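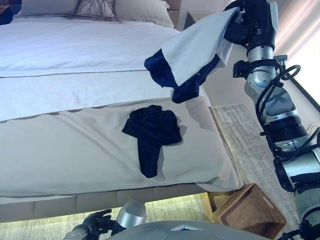 White duvet, three pillows and a few twigs. Bedroom, daytime.

So I've been sleeping badly for most of a year now and I've finally done something about it, which was to stop reading about sleep. I know. I had the apps, I had the magnesium, I had a podcast where a man with a very deep voice describes a train journey across a country he made up. I got quite invested in the train. I'd lie there at 2 in the morning wondering if they'd ever get to the coast.

It started when we moved to Litley. The old flat was on a main road with trams going past and I slept like a brick for eleven years. Then we got a house with a garden and neighbours who go to bed at nine, and suddenly I could hear the fridge. I could hear the fridge THINKING. My GP was lovely about it and asked what I did in the hour before bed, and I said I mostly looked up why I couldn't sleep, and she just sort of looked at me over her glasses.

Anyway, a mate lent me a paperback by Mareike Wegener called Litres of Dark (terrible title, good book) and the bit that stuck was her chapter on keeping a sleep diary and then throwing it out. You write everything down for a fortnight, you read it through once, and it goes in the recycling. I did mine in the back of an old Vogler notebook that still had a shopping list from the move in it. Bread, light globes, bin liners, "something for ants".

Reading it back was a bit embarrassing. I'd told everybody I was awake all night and the diary had me awake from 2.30 till just before four, most nights, and then out cold until the alarm. That's not great but it's not all night either! I'd also written "tea" next to half the bad ones. Proper tea, at eight o'clock, a big mug. I had somehow never counted tea as caffeine. I'd given up my afternoon coffee in March and felt very virtuous about it, and then gone home and put the kettle on.

So tea's gone after lunch. I'm on some peppermint stuff from the Jernurby shop near the station and it tastes like toothpaste, but I've got used to it. The phone charges in the kitchen. I bought an actual alarm clock, a Prindura, which cost me 335 dollars less than the fancy sunrise lamp I'd had sitting in my online cart since winter. It has one job and it does it at a truly horrible volume.

The other thing I changed is that I get up. If I'm awake at half two and it's clearly going nowhere, I go and sit in the lounge room with a blanket and do the jigsaw. It's a harbour, and it is mostly sky. My brother-in-law Tomos Hopkin picked it out for my birthday and I don't think he's forgiven me for something, but I've never worked out what. I do the blue bits until I'm cross and sleepy, then I go back to bed.

Three or four good nights a week at the moment, up from one. Last week I had a shocker and went straight back to blaming the fridge, which is perfectly innocent and only makes a noise when the motor kicks in. I've put a folded tea towel under the back corner anyway.

If anyone has a non-tea, non-toothpaste drink for the evening, please leave it in the comments. I've tried the malted milk one and it gave me dreams about school. And if you listen to the train podcast, don't tell me whether they make it to the coast, I'm saving it for the flight to Mum's.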